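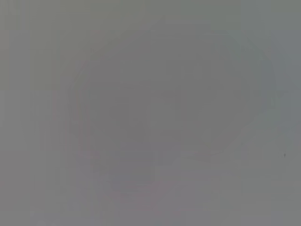 Photo: Parveen Yousafzai

**Unit 2: Crowd disasters and public memory**

Read the Kontogiannis chapter before class. The case is the Kevden ferry terminal crush, in which 243 people died when two passenger streams met on one ramp.

Terms used in this unit:

- *Crush*: death by compression, usually while standing.
- *Stampede*: a press term. Use it only when quoting.
- *Inquiry*: a formal finding of fact, with or without power to assign blame.

The Kevden inquiry sat in private and published a summary in February. It named crowd density as the cause and left open who had approved the ramp layout. Families received payments under a fund set up by the port operator, Brillmont.

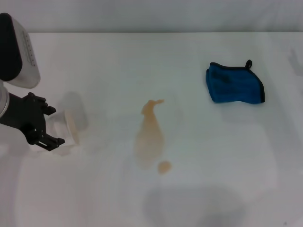
Acceptance of a payment did not bar a civil claim, but few families filed one. Adeel Malik's article treats this as a problem of access to lawyers. Lekis puts more weight on the official memorial, which listed no names for the first two years. Compare the evidence each author uses, and note the dates of the interviews.

Written task: in no more than 100 words, state what the summary leaves out. Cite by paragraph number. Due Wed 14 October.

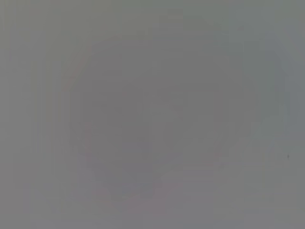

*Fig. 2. Soft gray shape, close view.*

Next unit: press access and official death tolls.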